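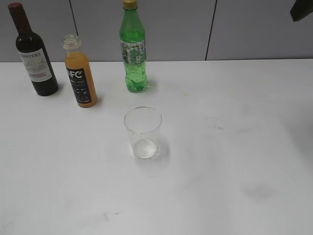

OK so Tuesday is tasting night at my place again and I am way too excited about it. A little thread!

The rule is simple: everyone brings one bottle, wine or not, and we all try everything. Cheapest bottle usually gets the most love.

Starting with the Montera. I've walked past this bottle at the Nakasent corner store probably 22 times and never picked it up. The label has a nice old-fashioned look – serif capitals on white – and I'm a sucker for that.

Orange juice is for the non-drinkers and also for me, at around 9 pm, when I need a break. No shame in juice at a wine night. It gets poured and sniffed and argued over like everything else!

Last time we did three juices blind and the one from Fernandes won by a mile. People were swirling it. I was so happy.

Glasses: I own very few, so we rinse and pass. If you're coming from Nanham, please bring your own, and bring that salty cheese too.

Also if anyone has a good corkscrew, mine bends. It's been bending since October and I keep using it – wish me luck with the foil and everything under it.

Will post scores Wednesday if I can read my own handwriting. Tell me what you'd bring!! Juice people, I want to hear from you especially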